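Section 4. Setting Up the Sorting Tray and Floor Frame

This section covers the unpacking, placement and first use of the Venon sorting tray, the floor frame and the Edine block set. Read the whole section before placing any part. Installations that also include the Degefa shelf unit should complete Section 3 first, as the shelf determines how much floor remains free for the tray.

4.1 Parts required

Tray, tan, shallow, one piece
Frame, white, open center
Block set, Edine, 18 pieces, in storage bag
Leveling pads, adhesive, one sheet
Soft cloth

The tray and the frame are packed flat against each other with a paper sheet between them. Keep the paper sheet. It is needed again if the parts are moved or stored.

Note: Trays supplied under order code 1167 have a deeper front lip. The instructions are the same for both versions.

4.2 Choosing a location

Select a hard, level floor. Speckled, tiled and sealed concrete floors are all acceptable, provided that the surface is clean and free of grit. Carpet is not recommended; the frame settles unevenly into the pile and the tray will rock when a block is placed near a corner.

Allow at least 400 mm of clear floor in front of the lip. Users reach into the tray from this side, and a shorter distance forces them to work at an angle.

Do not place the tray beside a radiator or in a doorway. Where the room has a large window, the tray may be turned so that daylight enters from one side. Strong light from directly behind produces glare on the tray floor and makes the lighter blocks harder to see.

4.3 Placing the frame

1. Wipe the floor with a damp cloth and let it dry.

2. Set the frame down flat, with the opening facing up. The floor should be visible through the opening.

3. Press lightly on each corner in turn. If a corner lifts, apply one leveling pad to the underside at that point and repeat the check.

4. Slide the frame to its final position. Once pads have been fitted, lift the frame to move it — dragging will peel the pads away.

Caution: The frame is a floor marker and a spacer for the tray. It is not a step or a seat. Do not stand on it or use it to support furniture.

4.4 Placing the tray

1. Hold the tray by its side walls, one hand on each side. Do not carry it by the front lip.

2. Approach from behind the frame and lower the rear of the tray first.

3. Bring the front down slowly until the lip overhangs the near edge of the frame. Part of the frame will be hidden when viewed from above. The opening must not be covered completely.

4. Check that the tray does not tip when light pressure is applied to the middle of the lip. If it does, move the tray back by a small amount and test again.

5. Wipe the inside with the soft cloth, working from the back toward the front.

A slight downward curve in the middle of the front lip is normal. It does not affect use. A lip that is split, or that has come away from the tray floor at either end, should be reported before the tray is put into service.

Caution: Keep fingers clear of the space between the tray and the frame while lowering the tray.

4.5 Placing the first block

The sorting activity always begins with a single block. This gives the user a fixed point from which to judge the position of all later pieces, and it allows the supervisor to confirm that the tray is steady before the full set is brought out.

1. Take one blue block from the storage bag. Close the bag and set it outside the working area.

2. Place the block flat on the floor of the tray, a little to the right of center and slightly back from the front lip. The long edges need not be parallel to the lip.

3. Release the block and look along the tray from a low position. The block should lie flat, without one end raised.

4. Remove any other loose items from the tray, including packing material and unused leveling pads. 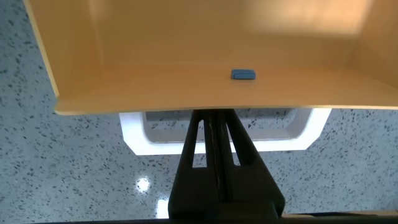
Figure 4-1. Tray over the white frame, with the first blue block in its starting position.

Compare the installation with Figure 4-1 before continuing. Small differences in the position of the block are acceptable. The relation between tray and frame matters more: if the lip does not reach past the edge of the frame, return to 4.4 and place the tray again.

4.6 Adding the remaining blocks

Once the first block is in position, bring out the remaining blocks one color at a time. Place each new block by hand; do not tip the bag into the tray. Blocks dropped from a height can mark the surface, and the marks cannot be polished out.

For the introductory activity, use blocks of one color only. For the standard activity, use the complete set. The activity cards in Appendix B give the starting layout for each level.

Blocks that fall into the opening of the frame should be left there until the current card is finished. Reaching under the lip while the tray is loaded may shift it.

4.7 Clearing and storage

1. Return the blocks to the storage bag and count them. The set is complete at 18.

2. Lift the tray by the side walls and set it on a table.

3. Lift the frame and check the underside for loose pads. Replace any pad that has moved.

4. Lay the paper sheet over the frame and place the tray on top. Store flat, with nothing heavier than the storage bag inside the tray.

Where a Skarnum wall rack is fitted, the tray may be hung by its rear edge. The frame must not be hung, as it can bend under its own weight over long periods.

4.8 Care

Clean the tray with warm water and a small amount of dish soap. Dry it at once to avoid water spots, which are easily seen on the glossy surface. Do not use scouring powder, bleach or furniture polish. Polish in particular leaves the tray floor slippery, and blocks will slide toward the lip.

The frame may be cleaned in the same way. Gray marks along the inner walls are usually floor dust and can be removed with a dry cloth.

Inspect all parts once a month. Replacement pads and single blocks may be ordered under the codes listed in Appendix C. When ordering a block, state the color and the set name — blocks from other sets differ slightly in height and will not stack evenly with Edine pieces.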